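휴머노이드 선반 정리, 데모 200개 vs 700개 결과 (사진 있음)

선반왕 | 6월 | 로봇러닝 게시판

집 안 물건 옮기기 정책을 두 가지로 학습시켜 봤습니다. Molline은 머리 카메라만 쓰는 모방학습이고, Wenus는 같은 구조에 손가락 관절값을 같이 넣은 겁니다. 데모 200개와 700개로 각각 학습했고 평가는 조건마다 30회씩 돌렸습니다.
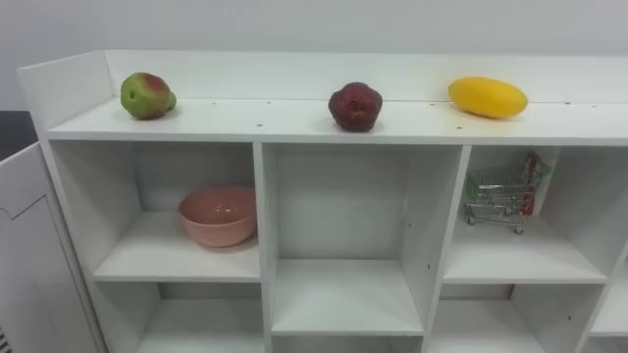
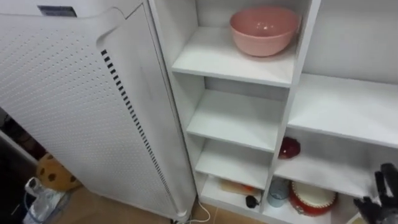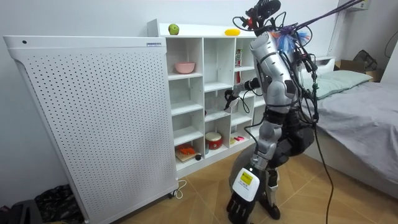
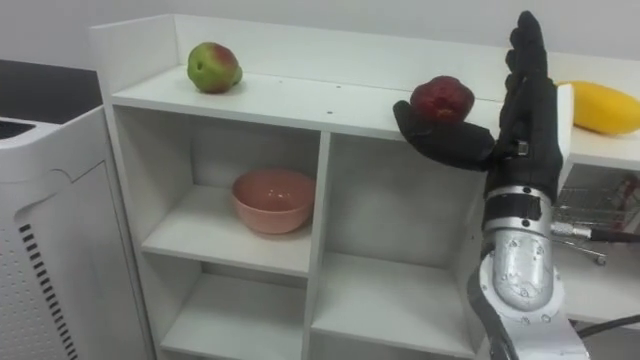
마지막 사진: 빨간 사과를 엄지 위에 얹고 손바닥 옆면에 기댄 자세

결과부터 말하면 Molline은 데모를 늘리니 꾸준히 좋아졌고, Wenus는 200개에서 이미 비슷한 수준이라 700개를 모은 제 허리만 손해를 봤습니다. 맨 윗칸은 둘 다 무난한데 아랫칸으로 내려가면 성공률이 뚝 떨어집니다.

------

관절염환자
저건 파지라기보다 서빙 아닌가요. 네 손가락은 하늘로 쭉 펴고 사과는 엄지에 얹혀 있는데, 성공 판정 기준이 뭡니까?

선반왕
물체가 선반에서 떨어져 2초 유지되면 성공입니다. 품위는 채점 항목에 없습니다.

관절염환자
그 기준이면 손목 한 번 기울였을 때 굴러떨어질 자세도 다 성공이네요. 700개로 늘려서 좋아졌다는 게 잡는 실력인지 얹는 실력인지 구분이 안 됩니다. 목표 칸에 내려놓는 것까지 봐야죠.

밤샘텐서
저는 반대 의견. 집는 단계랑 놓는 단계를 한 숫자로 묶으면 어디서 망했는지 모릅니다. 예전에 Elix 돌릴 때 그렇게 묶었다가 논문 표 전체를 다시 만들었어요. 그때가 새벽 4시였고요.

관절염환자
묶으라는 게 아니라 둘 다 적으라는 얘깁니다.

밤샘텐서
그럼 동의. 싸울 준비 다 했는데 아쉽네요.

귤껍질
배경이 거의 다 하얀데 깊이 추정은 괜찮나요? 흰 선반에 흰 벽에 옆에 타공판 달린 것까지 하얘서 제 눈에도 칸 경계가 헷갈립니다.

선반왕
안 괜찮습니다. 칸 바닥을 실제보다 깊게 보는 경우가 꽤 있어서 아랫칸 실패의 상당수가 그쪽입니다. 분홍 그릇은 기가 막히게 찾습니다.

귤껍질
그러면 Rieger식으로 선반 모서리에 색 테이프를 붙여 보세요. 저희는 효과 봤습니다.

관절염환자
테이프 붙이는 순간 가정환경 실험이라고는 못 쓰죠. 선반 모서리마다 형광 테이프 두른 집에 사시는 분이면 모르겠지만.

귤껍질
저희 집은 애가 있어서 두르긴 했습니다…

선반왕
테이프는 비교 조건으로만 넣어 보겠습니다. 본 실험은 그대로 두고요. 그리고 집기/놓기 따로 적는 것도 맞는 말씀이라 영상 다시 보면서 나눠 세는 중입니다. 숫자가 예뻐지지는 않을 것 같습니다.

밤샘텐서
실패 영상도 올려주세요. 다들 그거 보러 옵니다.

선반왕
용량 줄여서 댓글로 달겠습니다. 노란 과일 편은 좀 깁니다.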